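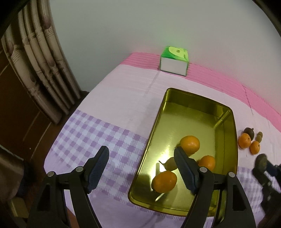

3.2 Collecting demonstrations by hand

Every demonstration in the Ditik set was made by a person holding the gripper, with no arm attached. We had begun the other way. In May we drove a two-armed robot by remote control from the next room, and the operators became very good at it, in the sense that a person can become very good at eating soup with a fork. A single fruit moved from tray to cloth took long enough for the operator to forget which fruit had been intended. The hand-held tool, built to the Nuvia pattern with two ribbed fingers on linked jaws, brought the same task back to something near human speed, and our operators stopped asking when the study would end.

The task given to operators was short: sort the fruit between the tray and the surface beside it, using either hand or both. We did not say which piece to take first. This was deliberate, and it produced the usual disagreements about what counts as a sensible order.

Figure 4. Sorting with two hand-held grippers, seen from the camera on one of them. Orange citrus fruits and a brownish-green fruit are in the gold tray, with further produce on the cloth to its right. The second gripper enters at the right edge.

Two features of Figure 4 matter for what follows. The first is that the right jaw covers part of the fruit at the moment when a policy would most like to see it. A camera mounted on the tool always has this trouble, and we kept such views in the training data, since the robot will have to live with them too. The second is the tray. Polished metal returns glare and a darker copy of whatever lies in it, and our first policy, trained at the Kashindye site on matt plastic bowls, made several confident attempts to pick up a reflection.

We recorded 2758 demonstrations and kept 2000. Most of those dropped had lost tracking when the tool was turned too sharply; the rest were cases in which the operator had plainly changed their mind halfway. Shivam Joshi argued for keeping this last group, on the grounds that hesitation is also a skill – a view we return to in Section 5, where the numbers are less kind to it than he was.

Each operator had 9 practice runs before recording began. Homes and rooms were left furnished as they were, curtains and patterned cloth included. The Ummont baseline was collected on a bare grey bench, and its results on checked fabric are given in Table 2.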